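Can a machine tidy up a desk yet? (For my mum, who can't reach far any more)
Asked in: Home and Garden > Gadgets and Helpful Things
24 March 2022

Hello everyone, I've been reading this site for years and have only asked one other question (the one on getting candle wax out of a tablecloth, and thank you again to whoever suggested the brown paper), so please be gentle if I've put this in the wrong section.

My mum is 81 and still lives in her own unit, and she does very well, all things considered. She cooks, she does her own washing, she has her crossword and her radio. What she can't manage any longer is the fiddly picking up and putting away. Her shoulders are bad and her grip is worse, so anything small that ends up at the back of the desk or the far side of the kitchen bench just stays there until one of us comes round. Little tubs, pill boxes, pens, the lid of something, the charger for something else. She gets quite down about it, because she was always a very tidy person, and it bothers her to look at it all day.

My brother came back from a trade show last May full of stories about a robot arm he saw on the Trumetent stand that was putting jars on a shelf. He's convinced we could buy something like that now and bolt it to Mum's desk and that would be that. He says they cost less than a decent fridge these days. I am less sure! We already bought her a robot vacuum, and she likes it very much and talks to it, but it spends a good part of its life stuck under the sideboard, and I can't help thinking that if they haven't sorted out the sideboard then the pill boxes might be a way off.

So my questions, all jumbled together, sorry:

Is there anything an ordinary household can buy that will pick up small things from a desk or table and put them where they belong? I don't mind if it's slow. Mum has all day.

If there isn't, is it two years away or twenty? We'd wait a bit if it was going to be soon.

And would it be safe near a vase? She always has flowers on the desk, and I am not taking those off her for the sake of a gadget.

Thanks so much in advance, and sorry for going on.

6 people are following this question

ANSWER 1
Marked helpful by 4 readers

no not yet. get her one of those long reach grabbers from the chemist, mine has a magnet on the end too. my nan has one in every room

ANSWER 2
Marked helpful by 111 readers

What a lovely question, and good on you for looking into it for her. I'll try to answer properly, because I work alongside this sort of thing and I get asked a version of it at nearly every family barbecue.

The short answer to your first question is no, there isn't anything I'd tell you to buy for this. Your brother isn't making it up about the jars, though. I've stood in front of plenty of demonstrations like that one and they really do work, and they're great fun to watch. The trouble is that the jars are usually all the same jar, they arrive at the same spot, facing the same way, and the shelf is exactly where it was yesterday. I spent several years at a packing plant called Rosine and we had an arm there that could lift 248 cartons an hour off a belt and hardly ever drop one. Then one winter the supplier changed the carton to a shinier one and the poor thing went to pieces for a week. It couldn't judge the edges under our lights. A new starter off the street would have taken one look at the new carton and carried on.

Your mum's desk is much harder than our belt ever was. Think of all the things on a normal desk that you'd never call an obstacle: flowers that hang out past the vase, books stacked so one pokes out under the others, a cable lying across the wood. You or I reach round all that without thinking. A machine has to work out where each thing stops and the next one starts, what can be nudged and what mustn't be, and how hard to squeeze something it has never held before. Flowers are especially rotten for it, being thin and soft and never the same shape two days in a row.

The good news, and I do think it's good news, is in how people are going about teaching them now. When I started, somebody sat at a keyboard and typed in each movement, and it was dreadfully slow work. These days a lot of it is done by showing. A person holds a gripper in their hand, much like the one a robot would have, with a camera on it, and does the ordinary chore themselves on an ordinary desk or bench. They do it over and over, with different things in different places, and the computer learns from all those goes. I find it rather sweet that the best way to teach a robot to tidy is for a person to do a great deal of tidying.

I'll pop a picture in so you can see the sort of job I mean. It looks like nothing, doesn't it, one little tub on a desk. But a shiny surface throws reflections about, a rounded shape can slip sideways if the two fingers don't close evenly, and there's a vase of flowers standing at the back as well.

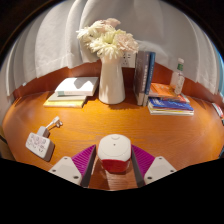 A small red tub with an off-white lid, between the two jaws of a hand-held gripper.

On your second question, I wouldn't wait. I've heard "five years" said very confidently for much longer than five years. My own guess, for what it's worth, is that you'll see machines doing one narrow chore well in shops and hospitals and aged care places before you see one on a private desk. A place like that can afford to have someone on hand to rescue it when it gets muddled. At home, the someone would be your mum, and then she has a robot to look after as well as the pill boxes. I wouldn't wish that on her!

As for safety near a vase, the small arms aren't strong enough to do much harm to a person if they're set up properly, but they'd have the vase over sooner or later, I'm sure of it. Ours at Rosine had a fence around it and it still managed to get a tea mug.

What I'd do in the meantime, and please ignore any of this you've already tried:

Have a word with an occupational therapist if you can get a visit arranged. They are wonderful at this. The one who came to my aunt's place moved a handful of things and it made more difference than anything we'd bought.

Put a shallow tray with a raised edge at the front of the desk, so the small things live in the tray and can't wander to the back. A non-slip mat under it helps too.

Look at a turntable, the sort people use for sauces. We have a Tehrani one from the kitchen shop, nothing special, and it means my aunt can bring the back of the cupboard round to the front with one finger.

Fix the charger lead to the edge of the desk with a clip so it's always within reach. And the grabber the other person mentioned is a good idea, but do get her to try a few in the shop first if her grip is poor. Some have a very stiff trigger and she'd be worse off.

Give your mum my best, and the vacuum too. Ours goes under the couch and sulks.

ANSWER 3
Marked helpful by 4 readers

I'm going to disagree a little with the answer above, though it's a very good one and I enjoyed the bit with the mug.

We have one of the small hobby arms at home, a Cirkusix, which my husband put together over the Christmas holidays (and most of January, and a fair bit of February). It can do one thing properly now. It picks up his empty coffee cup from a circle he has drawn on the bench and moves it over beside the sink. That's its whole career. If the cup is outside the circle it closes on thin air and carries the nothing over to the sink very carefully and lets it go. But it does do it, most mornings, and he is proud as punch.

So I'd say that if your brother is handy and has the time and would enjoy it, there's no harm in him having a tinker, so long as everybody understands it's a hobby and it lives at his house to begin with. If he got it passing your mum one particular thing, say her glasses case from one particular spot, she might get a real kick out of it. My mother-in-law asks to see the cup trick every time she visits and claps.

I wouldn't trust it with tablets, not for a second. And I'd agree on the flowers, keep it well away from those.

We did try it with a yoghurt tub once, and a sock. The sock was hopeless.

COMMENTS (2)

Original asker: Thank you all so much, I read these out to Mum over the phone and she laughed until she coughed at the cup of nothing. We're going to ask after an occupational therapist, and I've ordered a tray. My brother has gone very quiet and I suspect he is looking up the price of arms.

Reply: Do come back and tell us how the tray goes! My dad has had one for years, and his only complaint is that the cat sits in it.

Shared 6 times | 2 comments

Related questions
Robot vacuum keeps getting stuck under low furniture, any tricks?
Best easy-grip jar opener for arthritis
Are window cleaning robots any good on upstairs windows?
How do I stop cords sliding down behind the desk?
Will a robot mower cope with a sloping yard?
Long reach grabbers: which ones have a soft trigger?

Contact us | House rules | Privacy | Copyright 2022, all answers belong to the people who wrote them | Back to top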